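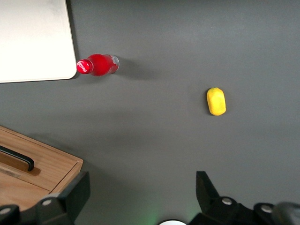 4. Laying out the practice table

By now your Jollow arm should be bolted down, powered up and homed (sections 2 and 3). Before you teach it anything, take a little while over the table itself – all of us at the Sullside workshop rushed this part the first time around, and we all came back to do it over.

4.1 Choose a plain, dull surface. Our matte dark gray top works nicely, and bright things like the red bottle and the little yellow piece stand out well against it.

4.2 Put out four items of different shapes. We like a bottle on its side, something small and oval, a flat board, and a wooden box with a handle on top. Whatever you have in the kitchen or the toy bin will do just fine.

4.3 Leave open table around the small pieces. The fingers need room on both sides, so allow at least 6 cm for your first few runs.

Note: Keep the flat board toward a corner. It is hard to pick up, and you will have a happier afternoon if you save it for section 6.

4.4 Open the Mollel control page and set the speed to 35 percent. You can raise it later, once you trust your grip settings.

4.5 Jog the wrist down over the oval piece until a finger is on either side of it, then close slowly and stop at first contact. Lift, set it back down, and do the same 3 times before you save the position.

Caution: Glass can crack or roll. Use a plastic bottle until your grip force is tuned, and keep your hands off the table while the arm is live.

4.6 Check the screws on both finger mounts with the small hex key. Snug is plenty – please don't lean on it.

If the fingers close off-center, go back to step 3.4 and home the gripper again.

Brorkville build guide, revised March 2023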